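Adness two-finger gripper, black version
Review after 300 hours of use
Posted 5/29/19

Rating: 2 out of 5

I bought this gripper from Caldeira in September to replace an old pneumatic one. Our work is picking small soft food pieces and putting them on trays, so I needed gentle force more than speed. The first weeks were very good. Mounting took me one morning, the fingers open wide enough for everything we handle, and the Plondwood driver found it at the first try.

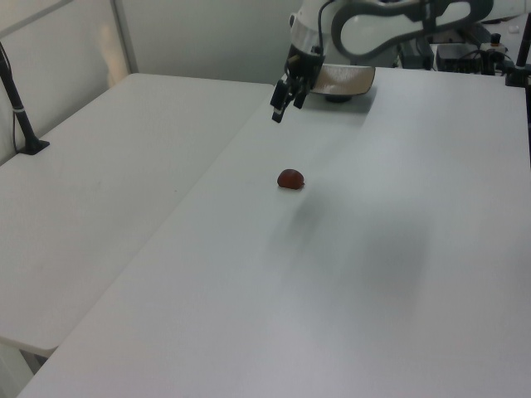
Gripper open above the table, with a small red piece waiting.

The fault came after the first 4,000 cycles. The controller sends "close", the gripper answers "closed", and the fingers stay open. The arm then goes to the tray and makes the release with nothing inside. No alarm, no red light, no line in the log. I found it only when I compared the weight of the trays with the counter. In one test of 100 picks it happened 22 times, always on small pieces.

I changed the cable first, then the power supply. Both changed nothing. After this I put the same gripper on our second arm and the fault moved with it, so I am quite sure the problem is inside the gripper.

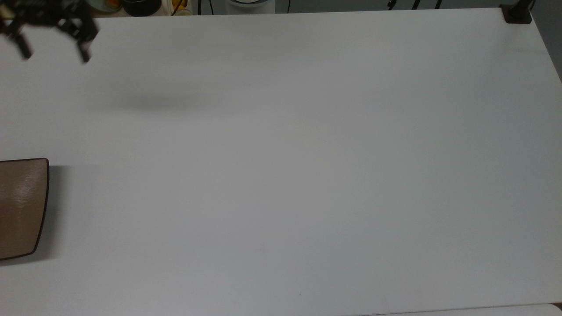 What worries me more is the second half of the fault. Three times the fingers closed late, when the arm was already moving away. If a person reaches in to take a piece by hand, because he believes the gripper is dead, he can be pinched. The force is low but the tips are narrow. We now cut the power before any hand goes over the table, and I recommend you do the same.

Support from Pirkier, who makes the repairs, was polite and slow. They sent new firmware. It writes a warning when the motor current is too low, and this helps, but the late closing happened again two days after the update.

Good: light, easy to mount, finger pads simple to change.
Bad: false "closed" signal, late closing, thin manual with no chapter about faults.

I will send mine back for the second time next week.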